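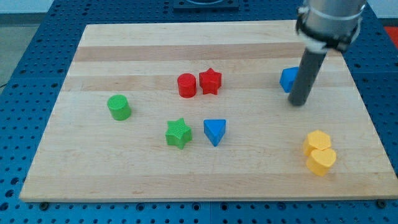 Pusher tip over the maple board, blocks out, red star close beside the red cylinder.

December, a little after four in the afternoon

Controller comparison, second go. Mei and I spent most of the day swapping between the old Otine controller and the Quintana, with the same arm and the plain gray rod for both, so that for once we are comparing one thing at a time. I had meant to bring in the Videll gripper as well, but Tavion talked me out of it and I'm grateful, we would still be here at midnight.

Otine first. Free moves are lovely, smooth as you could wish, and then you ask it for a slow push and it gets a bit shy at the start – waits, waits, then goes all at once. The star shapes suffer most, they swing around on their points and end up facing some new direction. Ran 106 pushes with it and saved them all, even the sulky ones.

Quintana took me almost 800 seconds to bring up, mostly my own fault for loading last month's table height (Mei spotted it, bless her). Once it was going I liked it very much. The push starts gently and the cylinders stay with the tip nicely. The yellow heart is still a nuisance with either one, and I'd love to hear from anybody who has found a good side to push it from.

Settings for whoever picks this up: speed limit the same on both, force cutoff left where Trinity set it, tip height checked with the feeler gauge before each run. Log starts at entry 2892. Please don't move the board, it took me ages to get it square to the table.

Still to do: repeat the Otine runs with the shorter filter, ask Wanda if the Grino camera can be spared for a day or two, and find the other hex key, the long one.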